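Print this page | E-mail this page

Robots and Everyday Work: Course Handout, Unit 2
Can machines do chores yet?
Tuva Kristiansen, May 2020

2.1 Narrow gaps and thin parts

Many chores come down to a flat part and a tight space: a shelf divider, a drawer liner, a shim on an assembly bench. The views below are from the wrist.
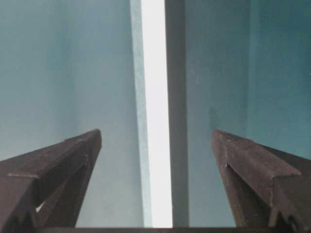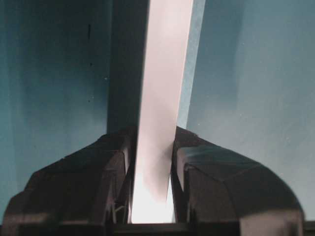

Fig. 2.1. Wrist views, two-finger gripper. First: fingers apart, bright gap between panels. Second: pale flat strip held between the fingers.

Note the glare in the second view. The lower part of the strip is close to pure white, and an edge detector has little to work with there. The upper part keeps a usable left edge.

2.2 Error budget

Treat grasp and alignment as separate steps. A strip can be firmly clamped and still lean. With 80 mm of strip above the fingertips, a tilt of one degree moves the free end by 1.4 mm. In the Stollow exercise this is more than the clearance.

2.3 Status

Bench trials at Cenow: 1023 attempts with fixed lighting, success rate about 60 percent. A person does the same job without looking closely. For shop-floor work with a jig, the answer is a qualified yes. For a home, not yet.

Reading: Bovard notes, section on compliance.

Comments (2)

Sjöberg: Is the 1.4 mm for rotation about the fingertips?

T.K.: Yes. Slip in the grasp is extra.

Contact | Copyright Unit 2 course staff | Back to top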